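El día que intenté enseñarle algo a un robot (y el robot casi me enseña a mí)
6/18/26

Llevaba desde diciembre en la lista de espera para las puertas abiertas de Moton, así que cuando por fin me llegó el correo con la plaza confirmada casi me caigo de la silla. Os cuento cómo fue, que varios me lo habéis pedido en los comentarios y luego se me olvida la mitad.

El taller está en una nave del polígono de Ballar, al fondo del todo, pasado el almacén de azulejos. Si vais en autobús bajaos en la última parada y preparaos para andar un poco (yo me bajé antes y me tragué una cuesta tremenda, con el sol de frente). Dentro hay cuatro salas, una cafetera bastante digna y mucha gente joven con cara de dormir poco. Después de una charla muy corta de bienvenida nos repartieron en grupos y a mí me tocó empezar por la sala Inach, la de las tareas con cables. 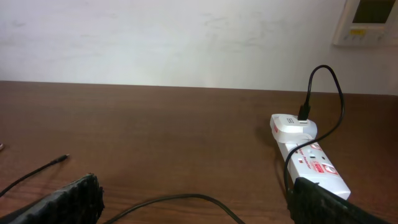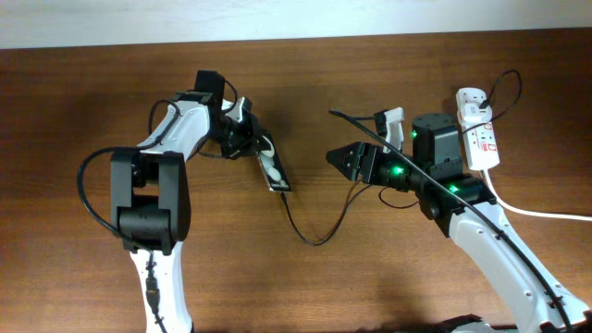

Sala Inach, mesa de los cables. La primera, con los dedos de la pinza asomando abajo; la segunda, con los dos brazos casi tocándose.

Lo de los cables tiene mucha más miga de lo que yo pensaba. Una caja es siempre una caja, la agarres por donde la agarres, pero un cable se dobla, se engancha, se va para donde quiere. El chico que nos guiaba lo explicaba muy bien: para nosotros coger la punta de un cargador y acercarla a otra cosa es un gesto tonto, lo hacemos medio dormidos, y para un brazo con una pinza es un problema de los gordos. Hay que saber dónde está la punta, hacia dónde mira, por dónde pasa el resto y qué va a hacer todo eso cuando tires.

Y la manera de enseñárselo me encantó, porque es lo más parecido a enseñar a un niño a atarse los zapatos. Una persona lleva los brazos a distancia, hace la tarea entera y el sistema lo va guardando todo: los movimientos, lo que ven las cámaras, cuándo se abre y se cierra la pinza. Luego se vuelve a colocar la mesa y otra vez. Y otra. Para la tarea que estaban preparando llevaban 363 repeticiones apuntadas en la pizarra, y me dijeron tan tranquilos que les faltaban bastantes. A mí a la quinta ya se me habría ido la cabeza a otra parte.

Me llamó la atención lo normal que es todo. Yo iba esperando algo como de película, con cristales y luces azules, y la mesa es una mesa marrón de madera con una regleta blanca con dibujos rojos, de las que puede tener cualquiera detrás de la tele. Los brazos sí que imponen, blancos con las articulaciones negras, y con cables propios que les van corriendo por encima. Me fijé mucho en los dedos de la pinza, los negros, que tienen una superficie rugosa con bultitos en filas. Pregunté si aquello era para agarrar mejor y me dejaron tocar un dedo de repuesto: es como la suela de unas zapatillas nuevas. ¡Me lo habría llevado a casa!

Después vino lo bueno, que es que nos dejaron probar. No en esa mesa, que estaban trabajando de verdad, sino en la sala de al lado, la Lobo, donde tienen un equipo más sencillo para las visitas. Te sientas, coges los mandos (uno en cada mano) y el brazo que tienes delante copia lo que haces. Nos daban 5 minutos por cabeza para coger un cordón y pasarlo por una anilla. Primer intento, cerré la pinza en el aire. Segundo, enganché el cordón por la mitad y me llevé la anilla por delante. A la tercera lo pasé, más o menos, y pegué un grito que se giró media sala, qué vergüenza.

Lo más raro es la profundidad. Mirando los brazos de frente crees que ya has llegado y te faltan dos dedos, y entonces haces lo que hacemos todos, que es sacar el cuello como una tortuga. La chica que llevaba los turnos me dio un consejo que me vino de perlas: ir despacio al final, mover una sola mano y dejar la otra quieta sujetando. En cuanto le hice caso dejé de pelearme conmigo. También me contó que las repeticiones con titubeos no siempre se tiran, que algunas las guardan para que el robot aprenda a corregirse cuando se desvía. Me pareció precioso y un poco un consuelo, la verdad.

No todo fue redondo. La charla final sobre los datos se me hizo larguísima, con 72 diapositivas (venía el numerito abajo, por eso lo sé) y un micrófono que iba y venía. Éramos además demasiados por grupo y los de atrás se quedaron sin ver casi nada en la sala de los cables; yo tuve suerte por ser una pesada y ponerme delante desde el principio. Y hace calor, llevaos agua.

Cosas prácticas, que sé que me las vais a preguntar: la visita es gratis, hay que apuntarse por la web y abren plazas nuevas cada cierto tiempo, sin avisar mucho. Dura toda la mañana. Se puede ir con niños a partir de doce años, y los que había en mi grupo lo hicieron bastante mejor que yo con los mandos. Aparcamiento hay en la misma calle. Para comer, en el polígono hay un bar de menú con unas lentejas muy ricas, justo enfrente de la gasolinera.

Ya me he vuelto a apuntar para la próxima, a ver si esta vez paso el cordón a la primera.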